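Releasing on a timer was the bug

I have spent most of May on a two-arm cell and a pair of pink plastic pigs. The arms are set facing a shared bench, each with a parallel gripper and a small wrist camera, and the task is to put both pigs on a white plate. The plate stands on short legs, a little above the table surface. One pig per arm. The code is a thin task layer I named Griteo, sitting on top of the motion server that Mitiku Kahsay wrote and still maintains.

The first version ran the arms in sequence and worked well enough that I stopped looking at it. Then Kalkidan Lemma asked for overlap, so that one arm could approach while the other was placing. That is where the trouble started.

The symptom was a dropped pig, always during the overlap and always the arm that had reached the plate. The logs were clean. Every release had a matching "at target" event and every target was within tolerance. I spent two days suspecting the grip force before I plotted the timestamps from both arms on one axis.

The release was keyed to the trajectory clock. When the planner says a segment ends at time T, the old code opened the fingers at T plus a fixed settle delay. With one arm moving, that is fine. With two, the collision monitor can slow either arm when their swept volumes get close, and the slowed arm arrives late. The trajectory clock was being scaled correctly. The settle timer was a separate wall-clock thread, and it had no idea anything had been scaled. As for the "at target" event, it was emitted by the same thread as the release, so it was reporting the schedule and had never looked at the joints.

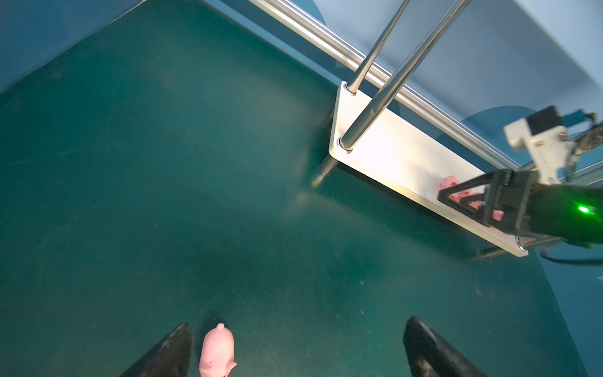

Wrist view from the near arm, with the other arm at the plate.

The fix has two parts. The release is now a guarded transition in the state machine. It fires when the measured joint positions have been inside tolerance for 16 consecutive control ticks and the commanded velocity is zero. There is still a timeout, but it leads to a hold state with the fingers closed, and an operator has to clear it. The old timeout led to "open", for reasons I can't reconstruct from the commit message.

The second part is the plate itself. It was modeled in the collision scene as a box resting on the table, which made the gap under it solid. That was harmless for placing. For picking, it meant the planner refused low approaches near the plate edge and returned long detours over the top, straight into the other arm's volume. This is what triggered the slowdowns so often. I replaced the box with a thin slab plus legs, and added the two metal rods as cylinders. They had been covered by one generous padding box that I put in on the first afternoon and forgot.

Perception needed one change as well. The plate and the rods are shiny, the table throws back a wide patch of light, and the detector was sometimes calling a highlight a pig. I could have retrained. I raised the weight on color, masked the rods using the known plate pose, and required two agreeing detections before a target is published. It's crude. It also means the detector will fail on anything gray, and I have written that down in the readme where I will ignore it.

To check the scheduling I replayed 3,000 recorded overlap sequences through the simulator, with random speed scaling injected on both arms. The old code opened early in every sequence where the scaling landed in the last segment. The new code did not open early in any of them. It did time out into hold on a few, all with scaling held near zero for longer than the timeout allows, and I consider that correct behavior. The hardware runs are still short, and I won't quote a number until I've got to 1,000.

Things left to do: the hold state has no automatic recovery, so a stall in the overlap window stops both arms. Mitiku wants a proper resource lock on the airspace above the plate – one arm in, one arm waiting – and I would prefer to keep the continuous scaling and tune the monitor. We have agreed to log how often each arm is slowed below half speed and argue again with the data. The logging branch is up, and the parser for it is half written.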